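Home | Shop | Wool care | Repairs | Contact

Filed under: Laundry & Mending

Kerka Wool Wash, 413 ml

Print this page | E-mail this page

I've been selling this stuff for six winters now and I still get excited when the boxes come in! Kerka is a no-rinse wash for sweaters, scarves, blankets and anything else you're scared to put in the machine. One capful does a sink of cool water (two if it's a big blanket), you squeeze gently, let it soak and press the water out in a towel. My friend Áine Foley uses it on all her knitting and she's a lot fussier than I am.

It comes in two scents, cedar and plain. The plain really is plain — I can't smell a thing. A bottle is good for some 60 washes if you don't pour like I do. There's also a 1000 ml refill, which fits under most sinks if you lay it down.

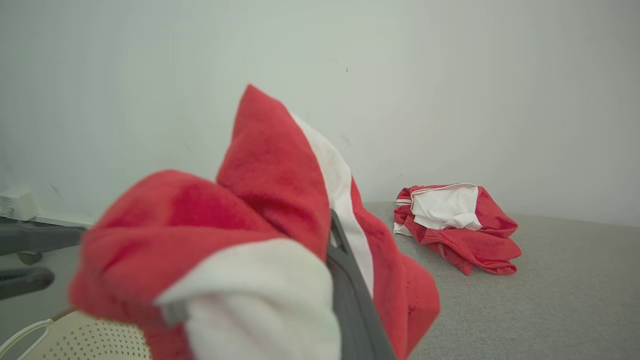

Bright colors are fine, but test a hidden corner first if the piece has a lighter color on it too, and don't leave it sitting in the water all afternoon. Dry it flat and turn it over once.

The Ekholm drying rack is back in February, and Nerea Mateos in our Cloltidholm shop is keeping a list, so call her if you want one — the last lot went fast!

Print | E-mail to a friend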